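Small plates and wine by the glass: menu structure at two restaurants
Project report, Hospitality Operations, second year

1. Introduction

This report compares how two small restaurants in Druten present and sell wine by the glass alongside a short food menu. Romow serves small plates throughout the evening and lists its wines by style. Ornia serves a conventional starter and main course, with the wines listed by country. Both have an open kitchen and a single dining room.

The question set for the project was whether the order and wording of a wine list affects what guests choose when they are eating lightly. Earlier coursework dealt with pricing, so price was kept out of the analysis as far as possible. Bottle sales were also left out.

2. Method

Order slips were collected from both restaurants during June, with the permission of the owners. Only slips showing at least one glass of wine and at least one food item were kept. This left 186 usable slips. Slips for parties of more than six were removed at the start, as large tables tended to share bottles and the glasses could not be matched to dishes.

Each slip was entered in a spreadsheet with the following fields: restaurant, time of order, number of food items, wine style, and position of the wine on the list. Position was recorded as top, middle or bottom third. Where a guest had changed an order, the final version was used.

Wine style was reduced to five groups: sparkling, light white, full white, light red and full red. Rosé was placed with light white. This is a weak point in the method, and a separate group would have been better.

3. Food menus

The menu at Romow had no fixed courses. Most dishes were cold or needed only a few minutes on the grill, and the kitchen sent them out in the order they were ready. Typical items were marinated beans, smoked fish on toast, pickled vegetables and a plate of three cheeses. The portion size was set so that two guests would need four or five dishes for a full meal.

Preparation was finished before 5 pm. Salad leaves and herbs were washed, drained and stored in covered tubs, and dressings were added only when a dish was called. Bread was cut to order.
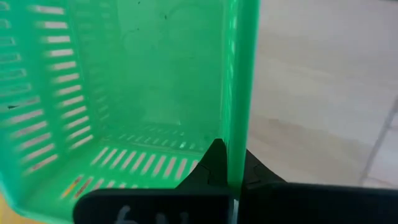 4. Wine lists

Romow used short style headings such as "crisp" and "rich", each with two or three wines beneath it. The grape and region were given in smaller type. The house sparkling wine, sold under the name Âu, stood alone at the top of the page.

Ornia listed its wines by country, then by colour. Tasting notes were given for the reds but not for the whites. The staff said that guests often asked which white was the driest, and that they had to answer from memory. Both restaurants poured the same size of glass, and both offered a half measure on request.

5. Results

At Romow, orders were spread fairly evenly across the list. Light whites were ordered most often with fish, and full reds with cheese. Sparkling wine was nearly always ordered before any food had arrived.

At Ornia, wines in the top third of each country section were ordered more often than the rest. The effect was clearest for whites, where there were no tasting notes. Full reds were common even with light dishes, although some of these orders may have been placed with a main course in mind.

Second glasses were more frequent at Romow. Guests there ordered food in stages, and a second glass was usually ordered with the second round of dishes - the slips show the two entered together in most cases.

6. Discussion

The results suggest that list position matters more when guests have little else to go on. Style headings seem to reduce this effect. However, the two restaurants also differ in menu type, and the design of the project cannot separate one cause from the other. A better test would use two versions of the list in the same restaurant, changed over part way through the month.

Advice from staff was not recorded on the slips. At Ornia in particular, a recommendation at the table could account for part of the pattern in the whites.

7. Recommendations

Ornia should add a short note to each white wine, giving at least its dryness and body. Romow should keep its present headings but mark one suggested wine beside each cheese and fish dish. Any future project should record rosé separately and add a tick box to the slip for orders made on staff advice.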